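Miltow Opens Its Huvcombe Craft Table to Everyone This October

HUVCOMBE, Tuesday, July 30, 2024. I've been wanting to write this one for months! Miltow is bringing the Long Table back this October, and this time you don't need to be a member to sit down at it.

If you've never been, the idea is simple. We put out a big wooden table, we cover it with the kind of stuff that lives in everybody's desk drawer (crayons, pencil pouches, little 3D-printed odds and ends) and people make things. Last year we had room for 100 makers over the whole run. This year it's 200, spread over 12 sessions, and kids are welcome at every one of them.

The printed pieces are the part I get asked about most, so yes, the fox is back. It has a white face, dot eyes and an orange top with raised ridges, and I'm a little bit in love with it.

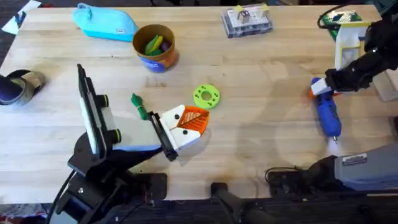
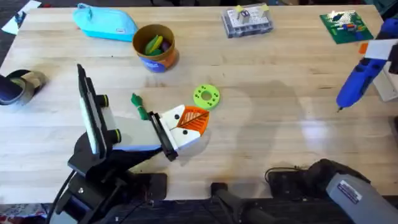

Océane Charbonneau is running the sessions again, and she's added a coloring hour at the start for anybody who'd like to warm up before tackling a project. "People sit down saying they can't draw, and then I have to chase them out at closing," she told me. I was one of those people, for the record.

Each ticket covers 2 hours at the table and all the materials. You can bring your own bits and pieces too, as long as they fit in a shoebox. Gezer is looking after the printing, and Ornomov is lending us the hall, which has a ramp at the side door and plenty of parking out back.

Booking opens at the Miltow front desk in Huvcombe next week. School groups should call ahead so we can hold seats together.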